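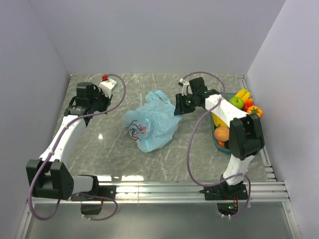 Workshop notebook, two-arm bench
7/21/19

Full day on the bench. Plan was to finish the cable routing, recheck both bases, and get going on the bagging task. Got through most of it.

Rail first. Both bases had been retorqued after the last rebuild, but the right one still gave a tick when I pushed on the elbow by hand with power off. One of the T-nuts had turned sideways in the slot and was holding on a corner. Replaced it, tightened in a cross pattern, tick is gone. Left base was fine. Put paint marks on all the bolt heads so we can see if anything walks.

Cables next. The purple ones from Stikeck are softer than the old gray ones and I like them, but they want more slack than I had given them. With the wrist rolled all the way over, the left one pulled tight at the connector. Let out more length and left it hanging below the rail. It looks sloppy. I would still take a sloppy loop over another cracked connector. The rule for now is that no cable gets tied down between the elbow and the wrist. Tie at the base only.

Homing: ran the homing script 14 times on each arm. No faults on the right. Left faulted once on the elbow, with the usual timeout message from the Cundus driver board. Power cycled it and could not get it to happen again. Log line 3,139 if anyone wants to look. I think it is the same startup problem we had in December, where the board answers before the supply has settled. Added a 600 ms wait before the first read. If it comes back, the board gets swapped.

Bagging task. The idea is for one arm to hold the bag open and the other to bring fruit over from the tray on the right. Fruit is the artificial set, so bruising doesn't come into it and we can drop things all day. The bag is the hard part. It is very thin and it goes wherever it wants. Tried working it with both arms in close, fingers near the opening.
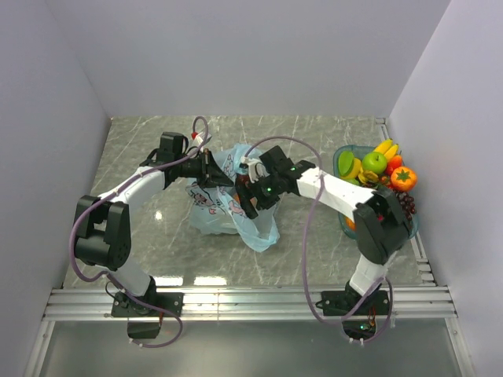
Both arms at the bag, right gripper down in the opening. Fruit basket at right.

Notes from running it by hand through the Utia leader handles:

Coming straight down on the bag is bad. The fingers push the film flat against the table and the two layers stick to each other. Coming in low from the side and closing slowly is better.

Handles are easier to find than the rim. When a handle is folded under, give up and pull on any loose corner until something opens.

Don't lift high. A few inches is enough. Any higher and the bag closes up under its own weight.

Right arm has to swing its elbow over the fruit to get to the middle of the table. It clears, but only just, and the bananas are the tallest thing there. Could move the tray back or shift the right base outward on the rail. I would rather move the tray. Shifting the base means doing the calibration again.

Gripper force is at 100 on the driver's scale. That is too much for film and about right for the apple. We need two settings and a clean way to switch between them in the middle of a run. Right now it is one number in the config file and you have to restart to change it. Put this on the list for the software side.

Spent an hour on the wrist cameras after lunch. Exposure was on auto and it hunted every time the bag turned toward the lights.

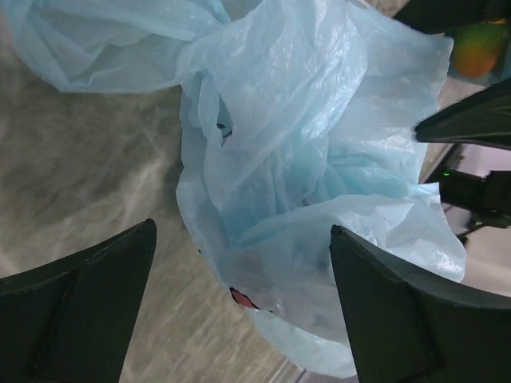 Locked exposure and white balance on both. Shiny film still blows out in spots, and a matte bag would be easier, but the bags we have are the bags we have. Moving the lights farther off to the sides might do more than any camera setting. The tabletop is glossy too and throws its own glare. Someone suggested covering it with a gray cloth. I'm against it because the fingers will catch on cloth.

Also checked the finger pads. Left pair has a slightly rounded tip from all the table contact. Not worth changing yet. Spare set from Tóth is in the second drawer, in the bag marked PADS. Do not use the ones in the coffee can, those are the old hard ones and they slip on everything.

Loose wiring at the bases still needs covers. I keep putting this off. Printer has been tied up, and the last cover I drew was too short to clear the plug anyway. Redrew it with more room at the back, file is in the shared folder under base_cover_v3.

To do:
Print two base covers
Two-level grip force without a restart
Move fruit tray back, then mark its corners with tape
Try lights out to the sides
Check paint marks on the rail bolts after the next long run
Order more T-nuts, we are down to the last few

Powered down both arms at the wall and left the e-stop pressed in.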